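Stairwell and Landing Attendant (Part-Time)
Begum House, Residential Services
Orkuren Property Services
Position type: Part-time, ongoing, subject to a probationary period
Closing date for applications: 2/17/26

About the organisation

Orkuren Property Services manages the shared areas of older residential buildings on behalf of owners corporations. Its work covers cleaning, minor upkeep, waste removal and the day-to-day order of entries, stairs, landings and corridors. Flats and their contents are outside the scope of all Orkuren contracts unless a resident has made a separate arrangement in writing.

Begum House is a walk-up building with no lift. All residents, visitors and deliveries use the internal stairs. The landings are modest in size and each serves the doors that open onto it. The owners corporation has asked that the stairs and landings be kept clear to a higher standard than in previous years, and the present position has been created for that purpose.

About the role

The Stairwell and Landing Attendant is responsible for the cleanliness, tidiness and safe condition of the stairs and landings at Begum House. The role reports to the Site Supervisor and works alone for most of each shift. The hours are 45 per fortnight, worked in the mornings to a roster issued in advance.

Items left on landings form a considerable part of the work. Residents are permitted to place bagged rubbish outside their doors on collection mornings only, and bags left at other times are to be dealt with under the building's shared areas policy. Shoes, umbrellas, parcels and small household articles are not to be thrown away by the attendant. They are to be moved clear of the path of travel, placed neatly against the wall beside the door concerned, and noted in the landing book.

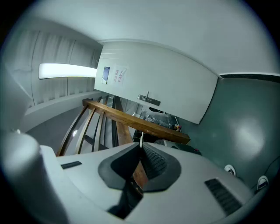
The handrails and posts at Begum House are timber and require regular attention. The attendant will wipe down all rails with a lightly dampened cloth and dry them at once, working from the top floor to the ground. Oil-based polishes and silicone sprays must not be used on any rail, as they leave a surface that is unsafe to grip. Loose balusters, splinters, lifting finishes and any movement in a post must be reported on the day they are found.

Duties

Sweep and mop all stairs and landings to the schedule, one side at a time so that a dry path remains open.
Wipe handrails, posts, balusters and metal railings.
Clean the outer face of doors opening onto the landings, including handles and backplates, where residents have not asked to be excluded.
Remove bagged rubbish to the bin enclosure and separate recyclable material where it has been bagged separately.
Move stray articles out of the path of travel and record them in the landing book.
Dust skirtings, ledges, light fittings within reach and the tops of door frames.
Spot-clean painted walls using the products supplied. Dark painted walls mark easily and are to be cleaned with plain water and a soft cloth in the first instance.
Report blown lamps, damaged treads, leaks and signs of pests.
Keep the cleaning cupboard locked and its contents in order.

Notices and decorations on doors

Many households place notices, stickers, festive papers or cards on or beside their front doors. These belong to the residents and are not to be removed, straightened or cleaned over. Where a notice has fallen, it should be slipped under the door. Notices concerning building matters are posted by the Site Supervisor only. Applicants who read one or more languages in addition to English are encouraged to say so in their application, although this is not a requirement of the position.

Selection criteria

Essential

Experience in commercial, residential or institutional cleaning, paid or unpaid.
Ability to climb and descend stairs repeatedly through a shift while carrying light equipment.
Ability to lift and carry bagged rubbish safely.
Sufficient written English to keep the landing book and complete a simple hazard report.
A courteous manner with residents, including when reminding them of the shared areas policy.
Willingness to undergo a police check at the employer's expense.

Desirable

Previous work in an occupied residential building.
Some knowledge of the care of timber and painted surfaces.
A current first aid certificate.

Pay and conditions

The position is paid by the hour at the rate applying to the classification, together with superannuation. A uniform allowance of $400 is paid on completion of probation. Gloves, cloths, mops and cleaning products are supplied, and the attendant is not expected to provide any equipment. Non-slip footwear must be worn at all times on the stairs.

The building closes to routine cleaning for 2 weeks, beginning in late December. Rubbish removal continues during that period under a separate roster, and the attendant may volunteer for those shifts at the higher rate.

Training

The successful applicant will complete paid induction before working alone. Induction covers manual handling, working on stairs, the safe use of chemicals, the shared areas policy and the keeping of the landing book. Two accompanied shifts will follow. Equivalent training completed at another Orkuren site, including Celtum Court, will be recognised.

How to apply

Applications should include a résumé, the names and contact details of two referees, and a letter of no more than 1,000 words addressing the essential criteria. Handwritten letters will be accepted. Applications may be lodged through the Orkuren recruitment page or left in a sealed envelope at the site office, marked "Stairwell and Landing Attendant, Begum House".

Shortlisted applicants will be invited to a short interview at the building, followed by a walk through the stairs with the Site Supervisor. Applicants who need an adjustment in order to take part in the interview should state this in their letter. Unsuccessful applicants will be advised in writing.

Orkuren Property Services is an equal opportunity employer. Personal information supplied in an application is used for recruitment only and is destroyed once the position has been filled, unless the applicant asks to be considered for later vacancies.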